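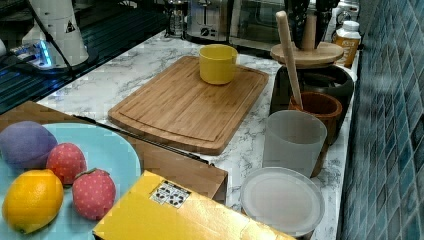 Ticket: Stock sync stops partway through the catalog

Status: Resolved
Opened: 2022-08-27
Store: Ukwood (kitchen and play goods)
Opened by: Ruxandra Anghel
Handled by: Giang Triệu, Lodosell support
Connected system: Zakov inventory

Problem as reported

The nightly stock sync from Zakov to our Lodosell store no longer finishes. We have 3,918 products. The sync log says "complete" but only 2,240 of them get new stock numbers. Everything after that keeps the numbers from the night before. We oversold two items before we noticed. No error email was sent.

Already tried on our side:
- Ran the sync by hand from the admin page. Same result, same count.
- Logged out of Zakov and connected again.
- Turned off the discount app for one night. No change.

Log

Giang Triệu: Thanks for the export. I can see the job in our records. It ends normally, so from our side it looks like a short file and not a crash. Please send the raw file that Zakov produces, before our system picks it up. Do not open it in a spreadsheet program first – that can change the SKU column.

Ruxandra Anghel: File attached. I checked the size and it looks like the full catalog. The last line is the last product we added.

Giang Triệu: Confirmed, the file has all the rows. Our importer stops reading right after row 2,240. The next row is a product from your supplier Đoàn. Its description field has an opening quotation mark and no closing one, so the importer treats the rest of the file as one long description.

Please edit that product in Zakov, remove the quotation mark, save, and run the sync again. 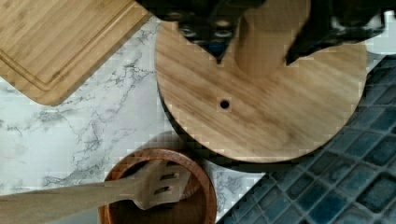

Round board with post, light wood grain.

Ruxandra Anghel: Done. It got further this time but stopped again. The mark is an inch sign. Đoàn writes all their sizes that way, for example 12" board, and we paste their text in as it comes. A search for the inch sign in descriptions finds over 110 products. Is there a way to fix them all at once?

Giang Triệu: Yes. In Zakov go to Export settings, Text fields, and turn on "Escape quotation marks." It is off by default on older accounts. You can leave the descriptions as they are.

After you save, wait 5 minutes before starting the sync. The setting is cached and an earlier run will use the old one.

Ruxandra Anghel: Setting was off. Turned it on, waited, ran the sync. 3,918 updated. I compared a few SKUs near the end by hand and they match.

Giang Triệu: Good. I have filed a request for the importer to report an unclosed quotation mark as an error. It is planned for the September release – until then, compare the row count in the log with your product count after any large import. Closing this ticket. Reply to reopen it.

Lodosell Help Desk | Contact support | © 2022 Lodosell | Back to top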